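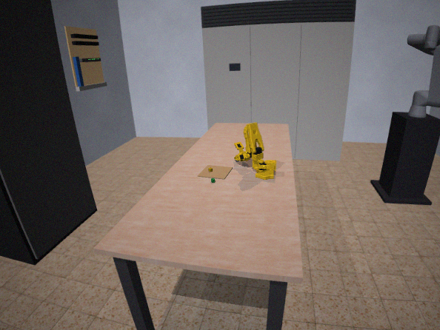

Chapter 7
Practice on the Screen First

I burned out two servos before I ever thought of building a pretend workshop. That was in June, on a Clingate kit, and the kit wasn't cheap! So in this chapter we stay in the simulator, where a small yellow arm gets a long table, a thin tan board and a couple of tiny cubes to play with. The yellow cube can stay on the board for now. Green is the one we're after.

My first script for this job ran to 207 lines (please don't copy it, I was very tired). Yours should come in at around 60, and we'll write them together, starting with the move that brings the gripper down over the cube.
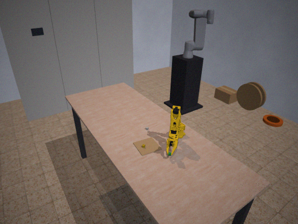

Lourenço Louro

Getting low enough is the fiddly part. With the fingers pointing down and the green piece right at their tips, you've got hardly any room above the tabletop, so slow everything down. I set my speed to 70 and leave it there until the arm is well clear again. Open your Watano project and let's start with the shoulder joint.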